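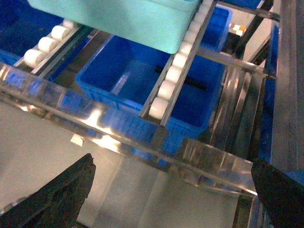 Blue bin and mint-green box, stores end.

Storeroom walk-round, Varnura site, May 2, 2026
Checked by Annelore Haberkorn, with Hinata Hirose

1. Fire doors – OK. Both close on their own now, and thank you to whoever planed the sticky one, it's a joy to use. 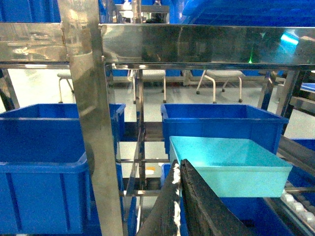
2. Extinguishers – one tag out of date since December. Gøran has kindly promised to ring about it.

3. First aid box – plasters low again, and the eyewash wants replacing.
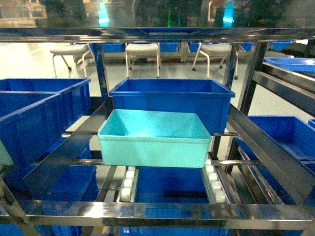
4. Ladder – FAIL. Left foot worn smooth, so please, please leave it alone until the new one comes (80 euros, already agreed).

5. Lighting – fine, though the tube by the sink still flickers and gives poor Hinata a headache.

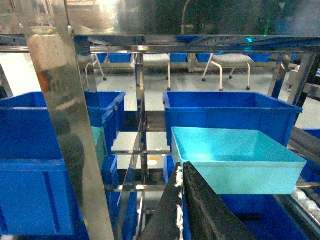
6. Exit route – clear, bar one umbrella stand, which we moved.

Signed off except item 4.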